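Search this site Enter keyword Go

Genier clothing swap comes back to the Matos Building with more room and a whole wall of sweaters

Sep 29, 2018
By the Genier community desk

The fall clothing swap is back in Genier, and if the line down Mill Street this morning is any guide, the town has missed it badly. People were waiting outside the Matos Building well before the doors opened, carrying trash bags, laundry baskets, rolling suitcases and in one case a canoe bag stuffed so full of winter coats that it took two people to get it up the steps.

Last fall the swap took in 2,778 pieces of clothing, a record at the time. By the end of drop-off week this year the tally at the front desk had reached 2,978, and that was before the doors opened for the swap itself. The extra clothes have filled the back hall, the old shipping office and most of the corridor between them, and walking through it is a delight. There are racks of denim sorted from pale to dark, a long table of baby clothes folded into neat little squares, and a coat section so deep that you can lose sight of the person you came with.

The rules are the same as always. Bring clean clothes in wearable shape, get a paper ticket for each piece, and trade the tickets for anything you like. Shoes count as one ticket a pair. Coats cost two. Kids' clothes are free to anyone who asks, with or without tickets, and leftover tickets can go in the jar by the door for people who arrive with nothing to trade.

The move back to the Matos Building is a big part of the good mood. For the past few years the swap had to squeeze into the basement of the Virnis Road library, a friendly spot with a low ceiling and a single mirror. The Matos Building shut for roof work and stayed shut longer than anyone expected, then opened again in May with new windows along the river side. The light in there is wonderful now. You can hold up a navy jacket and know for sure that it is navy and not black, a thing that could not be said of the library basement.

The building suits the event in other ways too. It was put up as a glove factory, and the long cutting tables are still bolted to the floor on the ground level. They are exactly the right height for folding. The freight elevator is working again, so the heavy bins went up and down without anybody hauling them by hand, and the old time clock by the entrance has been cleaned up and stamped for fun by half the children in town.

New this year is the sweater wall. It runs the full length of the back hall, floor to shoulder height, on shelves borrowed from the shoe store that closed on Depot Street. Knitwear used to be heaped on a table, and by noon it would be one big tangled hill with arms sticking out. Now everything is folded and stacked by size, with cotton at one end and wool at the other, and you can pull out one sweater without starting a landslide. There are fishermen's sweaters, school cardigans, reindeer, snowflakes, a bright green vest with golf balls on it, and more turtlenecks than you would think a town this size could own.

The wall was easily the busiest corner all morning. One woman found a gray cardigan she had dropped off herself two years ago, decided she had been wrong to part with it, and paid a ticket to take it home. A pair of high school students worked their way along the top shelf looking for the ugliest holiday sweater in the building and left with a strong candidate, purple with bells.

Right next to it is the mending table, run by the sewing circle that meets above the Flova bakery. They have set up two machines and a row of chairs, and they will sew on a button, close a seam or patch an elbow while you wait. They will also teach you to do it yourself, and this is where it gets really fun. By midmorning there was a ring of people learning to darn, some of them with socks they had just taken off their own feet. The circle brought 20 wooden darning eggs to lend out, and every one of them was in use before lunch.

For anyone who cannot stay, the menders have printed a sheet of tips on looking after knits, and it is worth picking up even if you never plan to thread a needle. Fold sweaters instead of hanging them so the shoulders keep their shape. Wash wool cool, roll it in a towel to press the water out, and dry it flat. Snip pills off with small scissors or a fabric shaver and never pull at them. Check the elbows and underarms every time you fold, and if you find a thin spot, fix it right then, while it is still a five-minute job. The sheet also has a drawing of a moth with a very stern look on its face.

Food is better this time as well. The Flova bakery is selling soup and rolls out of the old shipping window, and the smell drifts all the way up to the coats. There is a split pea and a tomato, both served in mugs that customers are asked to bring back to the tub when they finish. The cinnamon rolls were gone by ten, but another batch is promised for tomorrow, with more trays set aside for the afternoon crowd.

Getting there is easy. The Virnis bus stops right across the street, and the lot behind the building is open to everybody through the weekend. Drivers coming over the river should know that the small bridge is down to one lane for painting, so it may be quicker to come in by way of Depot Street. The ramp on the river side leads straight into the back hall, and the restrooms on the ground floor have been redone and have changing tables.

Trying things on is welcome this year, too. The old dressing corner at the library was a shower curtain on a hoop, and it fell down often enough to have its own fan club. The Matos Building has proper stalls made from the former supply lockers, with hooks, stools and real doors. Mirrors are hung all along the corridor, and strangers were cheerfully giving each other advice in front of them. A man in a borrowed tuxedo jacket got a round of applause. He took it.

Anything left at the end goes three ways. Coats, hats and gloves go to the warming center in Virnis, which opens its winter hours soon and can always use large sizes. Work clothes go to the job office on Mill Street. Worn-out cotton is cut up for rags and handed to the bike shop, and the school art room has asked for wool scraps for a felting project. Last year hardly anything went in the dumpster, and the goal is to do even better with the bigger pile.

There is still plenty to find. Men's pants, usually the first thing to run out, are holding up nicely, and there is a whole rack of snow pants in children's sizes that had barely been touched by early afternoon. The hat bin is deep and worth digging through. If you have warm things you no longer wear, drop-off stays open at the side door for as long as the swap is running, and the front desk says it would especially love mittens, rain boots and anything in a tall size.

The swap runs through tomorrow, 9 a.m. to 4 p.m., at the Matos Building, Mill Street entrance. Tickets from past years are still good, including the orange ones. Bring a bag, bring a mug if you have one to spare, and wear something easy to pull a sweater over. 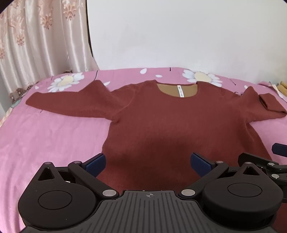

A rust-red knit sweater laid out on a daisy-print bedspread.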